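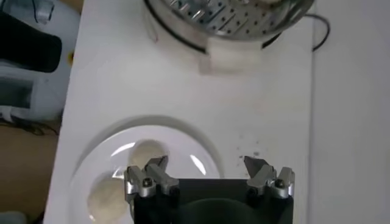
Quick update for April on the steamer cell, and it's mostly a maintenance story this time, so bear with me! The big job was the gripper. We'd run 3288 picks since the last teardown and the left finger had started closing a hair late. I pulled both fingers, cleaned the joints, swapped the worn bushings and put everything back together with the black bolts you can see in the brackets, one per side. Liv Hägglund redid the zero position with me, and we settled on opening the fingers nice and wide over the plate before each approach. Dough is soft, so we want lots of room there.

Crumbs are still my nemesis (there are a few right by the plate). I now wipe down the table and fingertips every 8 cycles, and I've added it to the Akpan checklist so the Flilcombe folks do it too.
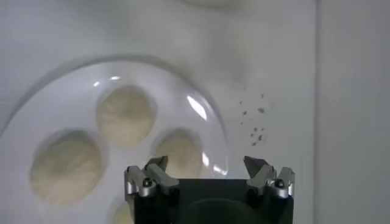

The glossy plate is the other headache. Glare throws off the wrist camera, and out of 203 test picks after the rebuild we got 141 clean ones. Most of the misses were bad position guesses, so I'm pretty happy with the hardware side. Next month I'd like to try a matte plate and order spare fingertips from Komthorpe, both inside the current Sarnen budget.

We use cookies to improve your experience. By continuing to browse you accept our cookie policy. Accept | Manage settings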